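Bücher richtig pflegen: Was ich in vielen Jahren mit vollen Regalen gelernt habe

Wer gern liest, kennt das Problem. Erst ist es ein Stapel neben dem Bett, dann ein zweites Brett im Flur, und irgendwann steht man vor einer ganzen Wand und fragt sich, wann dort zuletzt jemand Staub gewischt hat. Bei mir sind es mittlerweile 488 Bücher (ich habe sie beim letzten Umzug in Listen eingetragen, sonst wüsste ich es auch nicht), und vom zerlesenen Taschenbuchkrimi bis zur Leinenausgabe meiner Großmutter ist alles dabei. Ein paar Handgriffe haben sich über die Jahre bewährt, und die schreibe ich gern einmal zusammen.

Staub wischen ohne Schaden

Am besten nimmt man sich immer nur ein Brett vor. Die Bücher kommen herunter, das Brett wird feucht abgewischt und muss dann wirklich trocknen, bevor wieder etwas daraufsteht. In der Zwischenzeit hält man jedes Buch fest geschlossen und bürstet den oberen Schnitt mit einem weichen, breiten Pinsel ab, immer vom Rücken weg nach vorne. Ein Rasierpinsel geht wunderbar, ein Backpinsel aus Naturborsten auch, solange er noch nie Butter gesehen hat. Den Staubsauger nehme ich nur mit Bürstenaufsatz und auf kleinster Stufe, und an alte Einbände lasse ich ihn gar nicht.

Meine Freundin Emese Boros zieht über das Saugrohr noch ein Stück Nylonstrumpf, damit keine losen Schnipsel verschwinden. Seit sie auf diese Weise einmal eine halbe Titelseite gerettet hat, mache ich das auch so.

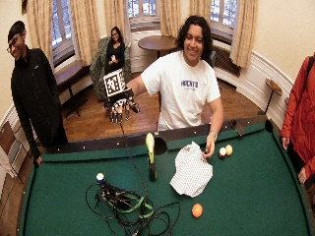

Bei glänzenden Umschlägen darf es ein nebelfeuchtes Mikrofasertuch sein, danach gleich trocken nachreiben. Leinen und unbeschichtetes Papier bleiben dagegen immer trocken. Gegen graue Fingerspuren am Rand hilft ein weicher weißer Radiergummi, mit wenig Druck und nur in eine Richtung. Bitte keine bunten Radierer, die färben manchmal ab, und dann hat man statt eines grauen Flecks einen rosafarbenen!

Wenn ein Buch muffig riecht

Flohmarktfunde bringen gern ihren Kellergeruch mit. Ich stelle so ein Buch leicht aufgefächert in eine große Kiste mit Deckel und daneben eine Schale mit 500 Gramm Natron. Das Pulver darf das Papier nicht berühren. Nach 11 Tagen schaue ich zum ersten Mal nach, bei hartnäckigen Fällen kommt frisches Natron hinein und das Ganze geht noch einmal von vorne los. Katzenstreu tut es zur Not auch, sie sollte aber unparfümiert sein - sonst riecht der schöne alte Reisebericht hinterher nach Lavendel und Keller.

Sieht man Flecken, die pelzig wirken, dann gehört das Buch sofort in eine eigene Tüte und weg von den anderen. Bei wertvollen Stücken frage ich in der Buchbinderei nach, alles andere gebe ich schweren Herzens auf.

Das Regal selbst

Zwischen Rückwand und Büchern lasse ich gern zwei Zentimeter Luft, besonders an Außenwänden. Pralle Sonne bleicht die Rücken aus, Rot und Violett zuerst. Und bitte nicht zu eng stellen: Ein Buch sollte sich in der Mitte des Rückens greifen und herausziehen lassen, ohne dass die Nachbarn mitkommen. Wer oben am Kapital zieht, hat früher oder später den Stoff in der Hand. Große Bildbände lege ich hin, höchstens drei übereinander.

Lose Seiten

Für eine einzelne herausgefallene Seite genügt ein hauchdünner Streifen säurefreier Buchbinderleim an der Innenkante. Ein Stück Backpapier links und rechts dazwischen, Buch zu, ein paar schwere Lexikonbände darauf und über Nacht in Ruhe lassen. Klebefilm ist verlockend, wird aber gelb und brüchig und hinterlässt Spuren, die man kaum noch wegbekommt.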